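Prunley Summer Stage: Progress report to the Prandach Fund
Second report under the current grant
Prepared by Amber Mertens, series manager

What the grant pays for

The Prandach grant covers artist fees for the outdoor music series at Backlund Park, rental of the stage roof and sound system, and part of the cost of two indoor shows in the fall. The city pays for power, trash removal and police. Food vendors pay a flat fee for the season, and that money goes into next year's booking budget.

Shows to date

The series was approved for 17 shows. Fifteen were outdoors and all fifteen have been played, though one had to change its date. The remaining two are indoors.

The opening night went to a brass band from Bradmont, followed by a local country act. Reinaldo Holanda and his quartet played the second week and agreed on short notice to play again later in the season, when the bluegrass band we had booked canceled because of illness. He charged us the same fee both times. The canceled band returned its deposit.

In July a storm came through during load-in for the choro and samba night. We stopped work on the stage, sent the crew home and moved the show to the following week. Both groups were able to make the new date. The stage company billed us for a second setup, as the contract allows. We had a line in the budget for weather and the bill fit inside it.

Zuleica Guerra sang on the rescheduled night. It was the best attended show of the season, and the lawn was full back to the tennis courts. We had put out all 600 folding chairs and people had brought their own as well.

Attendance

The shows are free and there is no gate, so our totals come from the clickers used at the two park entrances. They miss anyone who walks in from the river path. The rescheduled samba night reached 2,000 on the clickers, a first for the series. The quietest night was the string trio in the third week, which fell on the same evening as the high school graduation. We should have checked the school calendar and will do so before fixing next year's dates.

Stage and sound

Edivaldo Sampaio ran sound for every outdoor show. His main complaint was the power supply on the north side of the stage, which tripped twice during the blues night. The city replaced the panel the week after and it has held since. He has also asked that we rent a larger monitor desk next year. With the present one, any band with more than six players has to share monitor mixes, and several of them mentioned it.

The rented roof was an improvement over last year's. It is higher, so the lights could be hung out of the singers' eyes, and the crew got it up in one morning. The loading ramp is still too steep for an upright piano. For the two shows that needed one we used a digital piano instead, with the agreement of the players.

Sound levels at the property line stayed under the city limit at every reading. We received three complaints, all from the same street and all about the late finish on the opening night. Later shows ended at 9:30 and we heard nothing further.

Music workshops

Janaína Paiva led the afternoon percussion workshops for children before selected shows. These were planned for ages eight to twelve, but many families came with younger children and she split the group in half. The hand drums bought with grant money are now stored at the park office. Four need new heads, and the replacements have been ordered.

The songwriting workshop for teenagers did not fill and we dropped it after the first meeting. We would like to move the unspent part of that line to the indoor shows and are asking for your approval to do so.

Budget

Spending is in line with the approved budget except in two places. Artist travel came in lower than planned, mostly as more of the bands were from within driving distance. Printing came in higher – the posters had to be redone after the storm date changed. The full ledger is attached, with invoices for the stage, the sound system and all artist fees.

Two vendor payments are still open. Both have been promised by the end of the season and neither affects the grant.

Still to be done

Contracts for both indoor shows are signed. Tickets for these will be free but must be reserved, as the hall has fixed seating. Artist hotel rooms are booked. We still need a stage manager for the second show, and a piano tuner for both.

The audience survey closes after the last show. We will include the results in the final report, together with the comments on parking, which was the subject people raised most often with staff at the park.

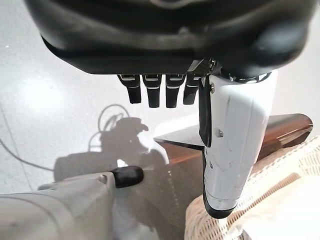 PRUNLEY, 2021-09-22 – The following came in after the sections above were written.

The hall has confirmed an earlier load-in for the first indoor show, so the sound check can be held in the afternoon and the crew will not need an overtime call. Edivaldo Sampaio has agreed to run sound for both nights at his summer rate.

Zuleica Guerra will open the second show. Her fee is within the amount approved for that slot.

Please send your answer on the workshop money to Amber Mertens at the series office. The hall deposit will be paid from the existing line in the meantime.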